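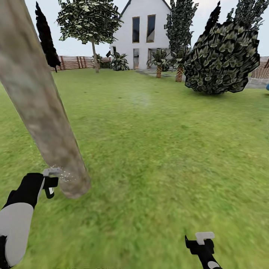

*Yard scene, left arm at the big trunk, trunk base off the grass. Sim render.*

Replying on top, sorry, between two builds.

Same fault on our side. We run the garden set in Wikora with the two-arm rig and the left arm drives into the trunk as if it weighs nothing. Look at the bottom of the trunk in the render - it stops above the lawn. Whatever the mesh is hanging from, it isn't the ground. Little white specks by the finger are our contact markers, so the solver does think it's touching something. Right gripper is empty and well clear, so you can rule out the two arms hitting each other.

What we know so far:

- Trunk asset was re-exported in January. Before that, no complaints from anyone here.
- Visual mesh and collision mesh don't share an origin any more. Ours are 144 mm apart in z. Please check yours, I'd like to know if it's the same number.
- Force limit on the left wrist never trips. The log shows it reading zero right through contact, then one spike at step 2,976, then zero again.
- Restarting the Nirko bridge does not help. Tried it four times.

The zero reading is the part I don't like. In sim who cares, the arm goes into a tree. But the stop logic is the same code we load on the bench unit at Wornitz, same limits file and all. If it can sit at zero while the contact flag is up then we have a stop that doesnt stop. I've pulled the bench unit off the schedule until somebody can tell me why. Would suggest you do the same with yours, at least don't run it with anyone inside the tape.

Workaround for sim only: pin the trunk asset to the old export and set the left arm to half speed. Ran 4,000 steps that way overnight with no spike. Not a fix.

Answers to your questions inline below.

> On the Erdem build we see the left gripper pushing on the trunk with no
> reaction force. It goes on until the episode times out. First bad step is
> 2,199, every time, same seed or not.
>
> Is anyone else getting this or did we break our install?

You didn't break it. Ours goes bad later but we start the reach later too, so probably the same thing.

> We also see a pale smudge over the grass, out toward the house. Is that
> related?

Have it too, middle distance, very faint. Don't know. I turned off the fog layer and it stayed, so not that. Wouldn't chase it until the force thing is sorted.

> Could it be the palms or the big shrub? They were added to the yard in the
> same release.

Took the palms and shrub out one at a time, then all together. No change. It's the trunk.

> Last one: is it safe to keep using the limits file from the shared folder?

No. Please don't, not on hardware. I've renamed it so nothing picks it up by accident - if your launch script falls over with a missing file error this afternoon thats me.

Still need from the list: one log from somebody on the Erdem build with the wrist channel unfiltered. Ours gets smoothed before it's written and I can't tell if the zero is real or if the filter is eating it. Raw file is fine, any format, don't clean it up first.

Back on after 4 pm.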